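Teaching by demonstration

Teaching by demonstration is a way of giving a robot a task by having a person carry it out through the robot's own body. The person either takes hold of the arm and moves it (hand guiding) or drives it from a distance with a controller (teleoperation). The joint positions, gripper commands and camera pictures are stored as the work goes on, and the stored runs are later used to train a control program, usually called a policy.

Hand guiding

Hand guiding is the older of the two methods. The motors are set so that they hold up the weight of the arm but give way when pushed. It needs little equipment and is common in factories, where a welding or packing path may be shown once and replayed many times. Its main drawback for camera-based learning is that the person's hands and sleeves get into the pictures. It is also awkward with two arms, as one person can seldom move both and work both grippers.

Remote control

In remote control the operator sits or stands apart from the work. The controller may be a joystick, a hand-held tracker or a second, smaller arm of the same shape, known as a leader arm. The working arm, or follower, copies the leader's joints. The Favex leader pair, designed by Ha-neul Cheon, has spring-loaded triggers that set the opening of each gripper and a foot switch that starts and stops recording. Other systems, such as Esen, send part of the contact force back to the operator's hand.

Cameras

Most table-top stations use one camera looking down on the whole work area and one on each wrist. The wide view shows where things are. The wrist view shows the fingertips and whatever they hold, and remains useful when an arm blocks the wide view. All pictures are time-stamped against the joint readings, as a small delay between the two can spoil a run for training.

Tasks with toys and water

Toys are often used as work objects. They are cheap, light and safe to drop, and replacements are easily bought. Toy fishing is a harder case than picking up blocks. The robot must hold a thin handle without letting it turn, bring the far end of the tool to the toy, and lift. Water adds drift and reflections, so the same motion cannot simply be replayed.

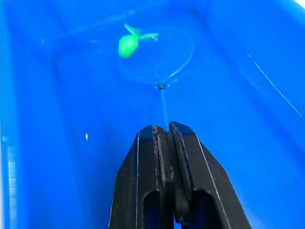 View from a wrist camera

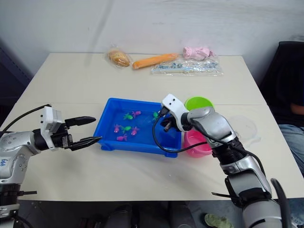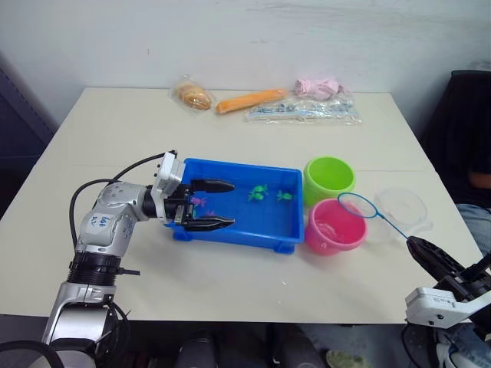

Both arms at the table

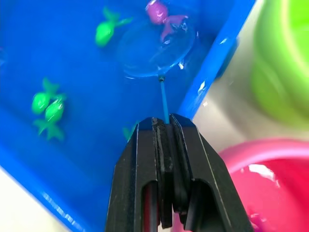

Recording sessions

A session is divided into runs, each beginning from a fresh layout. The Pirska collection of water tasks, begun in November, holds 690 runs by 42 operators. Of these, 483 were marked as complete and the rest were kept separately as failed or partial attempts. Opinions differ on whether failed runs should be used. Some trainers discard them, while others keep any run in which the operator drops an object and then recovers it.

Operators normally practise before their runs are counted. Under the Heo procedure a new operator must finish 5 practice runs in a row. Long pauses at the start and end of a run are trimmed, and pauses in the middle are left in.

Limits

A policy trained in this way tends to copy the habits of the people who taught it, including hesitation and unneeded movements. It may also fail when the table height, lighting or camera angle differs from that used in recording. Varying the layout between runs reduces the problem but makes collection slower. Remote control without force feedback is poorly suited to tasks judged mainly by touch, such as fitting tight lids.

See also: Leader arm; Hand guiding; Policy (robotics)

This page was last edited on June 6, 2026.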